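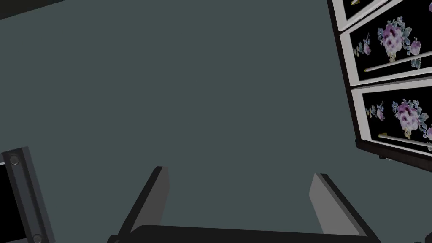

Sim cell, wrist view, fingers open, flower chest to the right.

Search the notebook Enter keyword

Fernurel cell, drawer task
August, by Melina Andreadis

Today I worked only on the gripper opening and the start pose. The real cell stays locked until the new finger screws come from Fondinano, so everything is in the simulator.

The open command was still the old one from the Brostance cell. I changed the finger speed limit to 17 in the config and left the force limit alone. Please do not copy the old file over it again, I lost most of the morning to this.

After the change I ran 200 resets with random base position. In 3 of them the arm started in collision and the run was stopped by the checker. All three had the base too near to the table side. I wrote the seeds in the Sultana folder, in the file with the word "bad" in the name.

The second thing is the wrist camera. When the arm is folded, its own white link comes into the view between the fingers and covers part of the drawer fronts. The wood panel above also makes a strong shadow there. For the handle detector these are difficult views. I masked the link with the robot model and the false detections became fewer, but I have not measured it properly. 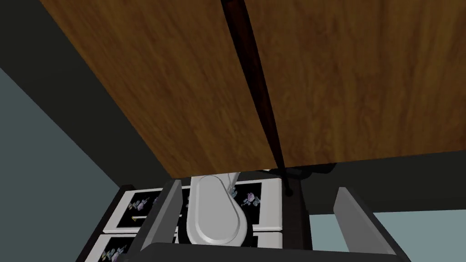

Start pose, what to check

Load the pose, then wait until the joints are quiet before you save. I saved too early two times and got a small drift in the elbow. Look from above also, at the whole arm in front of the chest, and compare the joint caps with the drawing from the last calibration. If the elbow goes toward the drawers, use the other solution of the inverse kinematics.
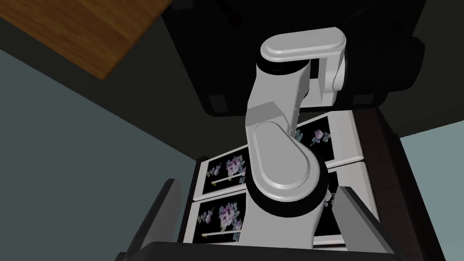
Do we need to calibrate again after the fingers are changed?
Only the tool offset. The camera mount stays on the wrist, so its values can be kept.

Still open: the long run with 300 resets, with the mask on. I start it at 6 pm and read the log tomorrow.

Last updated: August, Melina A.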